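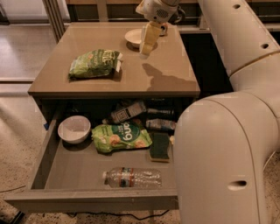
How did the snack swap get started? I moved into the Horrocks building knowing no one, and I had far too many chips in the house. So I put a note in the lobby asking if anyone wanted to trade, and by October we had a regular evening going! You don't need anything fancy to join in. One green bag and a small white bowl on top of a cabinet is plenty for a first go, and if there's a wide drawer underneath, great, pull it open and keep your extras there.

What should I bring?
Anything sealed and in date. I love crunchy, salty stuff (guilty), but dried fruit, crackers and cookies all go fast. Please write your apartment number on the bag in marker. We cap it at 3 bags per person, or the table gets silly.

Can I bring homemade?
Yes, with a card listing what's in it. Nuts, milk, eggs and wheat go at the top in big letters. 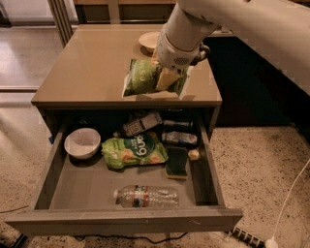 Delyth Yorath asked if we could do a no-nuts table as well, so her grandson could come along and choose for himself. We tried it the next month and kept it – it's the one by the window.

What time does it run?
Doors at 6:30 p.m. and we wrap up in 90 minutes. Come late if you have to, though the good pretzels will be gone.

Is there a fee?
Nope. Leftovers go to the Billau Street pantry, and Howard Sedgwick drives them over the next morning. Text him if you've got a box he should pick up.
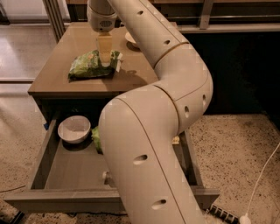

The brown wooden table.

Can I bring a friend from another building?
Sure! Just tell me first so I can put out enough bowls.

Contact: Apt. 63, Horrocks House | © Horrocks Snack Swap | Back to top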